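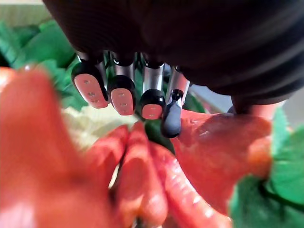 Red fruit, green leaves. From "The Danladi Berries."

The sign said DORATHAM STRAWBERRIES, PICKED TODAY, and I did not believe any of it. Doratham is mostly gravel. It was October. The man behind the table had very clean hands.

"Picked where?" I asked.

"Up the road."

"Which road?"

He pointed in a direction that had two roads in it.

My sister had sent me. She was making the cake our mother used to make, and she wanted the berries our mother used to buy, which were called Danladis and which I have always suspected were ordinary strawberries with a good story. My mother paid extra for stories. She once drove 32 miles to Plakura for a jar of honey, and I found the same jar at the gas station.

"Are these Danladis?" I said.

"Do you want them to be?"

I liked him a little better after that, though I didn't let on. I picked up a basket and turned it over to look for the mashed ones, because that is where they hide them. I didn't find any. I lifted the leaves. I smelled the fruit, and it smelled like strawberries, but they can do that with a spray now. I read about it.

"Nine dollars," he said.

"The sign says eight."

"The sign's from this morning."

I put the basket down and walked to the car, which usually works. He started wiping the table. I sat behind the wheel with the key in my hand and thought about my sister with the cream already whipped, watching the clock over the stove.

When I went back he had the basket in a paper bag.

I ate one at the stop sign outside Testen. It was a little sour near the top. My mother always bit hers from the bottom up and threw the rest out the window, so I couldn't say whether hers had been sour there too. I ate another one to be sure, and then I rolled the bag shut and put it in the back seat where I couldn't reach it.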